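Small Toy and Playroom Safety Check: The Fall Round, With My Comments
Posted 2018-10-18 in Checklists

I do this check twice a year at home, and I skipped it in September because I was busy painting the hallway, so it's a little overdue. The list started on the back of a Zuker catalog and has grown every time something surprised me. Mark things OK, FIX or TOSS. My own comments follow each one, and you're welcome to ignore them!

1. Small parts on anything a child under three can reach
FIX. Two knobs on the Śliwiński shape sorter turn when I pull on them. I put it up on the closet shelf until I can glue them and let them sit overnight. Pull hard when you test these, harder than feels polite.

2. Battery doors screwed shut
OK, mostly. The talking farm book had its screw in but only by a thread or so. Tightened it. If a toy takes button cells and the door opens with a fingernail, it goes straight to TOSS in my house, no discussion.

3. Seams on stuffed and soft toys
OK. I go over every seam with my thumb. One bear had a gap under the arm, and I sewed it up while I was sitting there (ugly stitches, but they hold).

4. Pull cords and ribbons
TOSS, one item. The old wooden duck had a cord long enough to loop around a neck twice. I kept the duck and threw out the cord.

5. Baskets, bins and trays
OK with one note. Run your bare hand around the rim and along the inside corners. Woven ones need this more than plastic ones do, as a strand can pop loose and leave a sharp end. I snip it close and tuck it under, and if it keeps coming back the basket gets moved to the garage for clothespins. Shake out the crumbs while you're at it — you'll be amazed what lives in there.

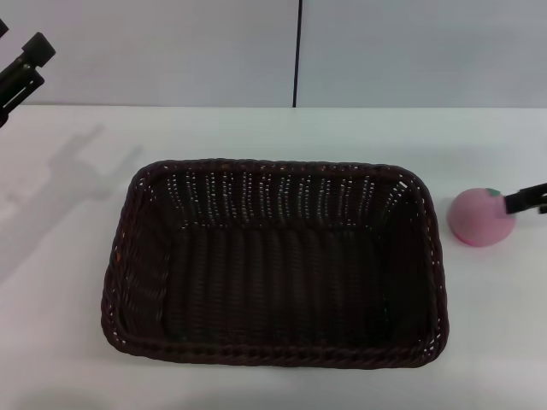
3 min read

6. Toy chest lid
FIX. The hinge support on the Clallovum chest is supposed to hold the lid wherever you leave it. Mine now drops the last few inches. I've taken the lid off completely and honestly may leave it off. It looks fine as an open box.

7. Shelves anchored to the wall
OK. I grabbed the top of each one and leaned back. The tall bookcase has a strap on both sides and neither one gave. Check that the screws are in a stud and not just drywall, which I learned when I moved in and found one that wasn't.

8. Outlets and cords
FIX. One outlet cover missing behind the rocking chair. The lamp cord was running under the rug again, so I moved the lamp.

9. Paint and finish
OK. No flaking on the blocks. Anything secondhand with chipped old paint doesn't come in the door, however cute.

10. Food-shaped toys
OK. These get chewed, so look for tooth marks, splits and soft spots. I squeeze each one over the sink too, and if gray water comes out, TOSS.

11. Recall lookup
OK. I keep model numbers in a notebook and went through all of them with a cup of coffee. It took 26 minutes. The Drorkumov stacking rings have no model number I can find, so I'm still working on that one.

Still open: glue for the knobs, the chest hinge, one outlet cover. Next round is in the spring, before the windows start getting opened, and I want to add the blind cords to the list by then.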